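About Prullside

Prullside is a furnished rental company based in Oltau. We opened with one building on Bakos Street and now look after 337 apartments across the city and in nearby Prarnar. Leases start at one month. Rent covers heat, water and internet — parking is extra, and so is storage.

Our office keeps a stock of 2000 pieces of furniture, so a tenant who wants a different desk or bed can ask for a swap. Repairs are done by our own crew. New units in Prarnar open in September.

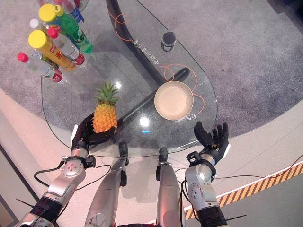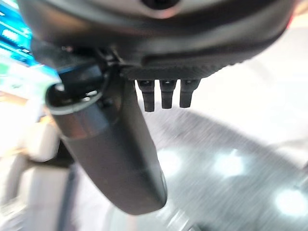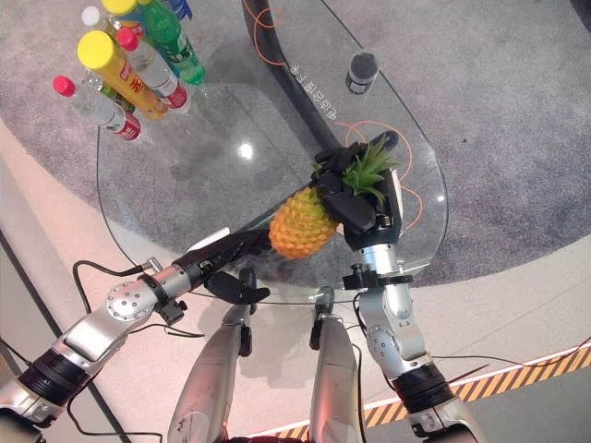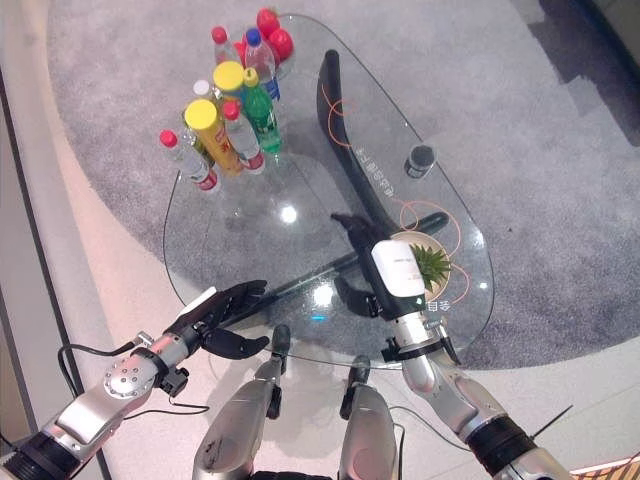 First and last pictures: glass table on gray carpet.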